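The Galtance Snack Swap: July Gallery

Snack swap season is back and I have been grinning since the first bag hit the blanket! If you're new, the idea is simple. Everybody brings things to eat that the rest of us have probably never tried, we spread it all out, we look at it far too long, and then we open everything. The limit is still $35 a person and the start time is still 3 p.m., though the serious people come early to see the spread before it gets raided.

I love the looking part almost as much as the eating. Snack packaging is some of the most cheerful design there is. It's loud, it's shiny, there are cartoon faces and giant letters, and when you put it all together on something soft it looks like a birthday party that hasn't started yet. So this page is mostly about the spread, with a few notes from me for anyone who wants to put on a swap of their own.

The blanket
We've tried a bare table and we've tried trays, and a blanket wins every time. Bags slide around on a table and end up in a heap at one end. On a blanket they stay where you toss them, and people sit down around the edge and start talking. Go for a printed one if you have it — plain ones look so sleepy next to all that foil.

Crunchy things
My favorite group, no contest. I could eat shredded, salty, fried anything until I can't feel my tongue. Open these first, while people are still hungry enough to be polite about the strange ones. Have a bowl ready for each bag, or you'll get one hand in there at a time and a line behind it.

Sweet things
Boxes of cookies and wafers keep well, so they can wait. We usually stop halfway through for tea (Nikzad, the little grocery on the corner, has a smoky black one that I now buy by the armful) and bring the sweets out then. It's a lovely change of pace and the room gets quiet for once.

Nuts and anything in a tub
Please bring more of these! A clear tub or a jar lets you see what you're getting, the lid goes back on, and the leftovers travel home without spilling in your bag. They also make handy anchors around the softer packages when you're laying things out.

The mystery pick
Each swap, one person chooses something from a label they can't read at all. Last time it was mine and I got a sour plum powder that made my eyes water. Wonderful. I went back for more. If you have allergies, skip this round and let a friend with a translation app check the ingredients first.

Scoring
We write our favorites on slips and drop them in an old Clurier cookie tin. There is no prize, only glory, and the winner's snack goes on the shopping list for the next one. The spring winner was a seaweed cracker that got 24 slips. I have bought it so many times since then that I should probably be embarrassed.

Leftovers
Clips, rubber bands, zip bags. Bring your own, and take home what you didn't bring. I write the name of each snack on the bag it goes into, after a very confusing week of eating from what I now believe was a bag of soup topping.

And now the good stuff. Bags and boxes out on the light blue blanket, with a big pink cartoon character peeking up at the snacks, a tub of round brown goodies, and a jar of nuts with pink on its label. I want to open every single one!
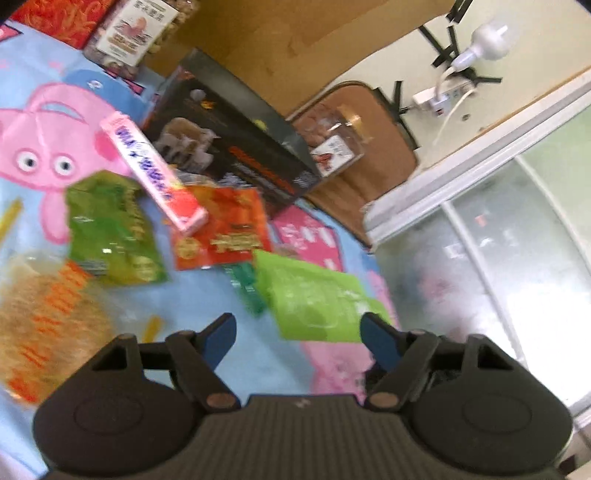
Farzad Mazandarani: Count me in for the next one, and can we please do the sweets first for once? By the time the tea comes out I'm so full of chips that I never get a fair go at the cookies. I'll bring bowls.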